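11/24/25

Right, a few of you asked how the village hall at Skustness is getting on, so settle in with a cup of tea, I'm going to go on a bit (as usual).

When Hanna Malinowski and I first started going to the Thursday-style singing evenings up there, you couldn't make out a word anyone sang past the second row. Lovely voices, forty chairs, and a noise like a swimming bath!

It's the hard surfaces that do it. Sound goes off a bare flat wall and comes straight back at you, and if the wall opposite is bare as well it just keeps going, to and fro, long after the singer has shut her mouth.

What I hadn't understood until last March is how much a ceiling matters. I'd always thought of the old panelled sort as something for grand houses, all show. But the raised bits and the hollows break the sound up and send it off in different directions, and your ears are very grateful for it.

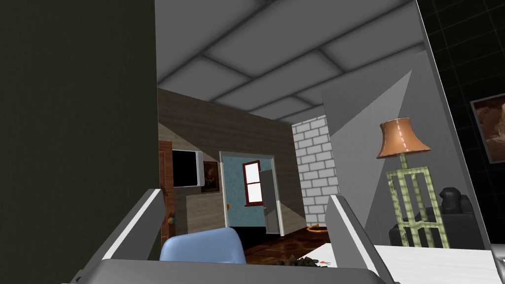
Coffered ceiling and wood-grain panelling, computer render.

Callum Menzies lent me a book on old halls and I've had it for 7 months now (sorry Callum, it's on the stairs, I promise). There's a whole chapter on curtains. I read it twice.

So we've begun with the cheap things. Heavy curtains along the back, a big rug from a house sale in Aitken, and felt pads under the chair legs, which took Hanna and me a whole evening and most of a fruit cake.

The rug was £40 and it smelt of dog for a fortnight, but oh, what a difference! You can hear the quiet verses now. Someone's mum cried at the second song, and I wasn't far behind her.

Timber for the side walls will have to wait. The quote came back at £3,045 and we've got nothing like that, so it's soup lunches and a raffle for the time being.

If anyone near Rurel has thick curtains they're fed up with, any colour, do shout. I can fetch them if they'll fit in a very small car.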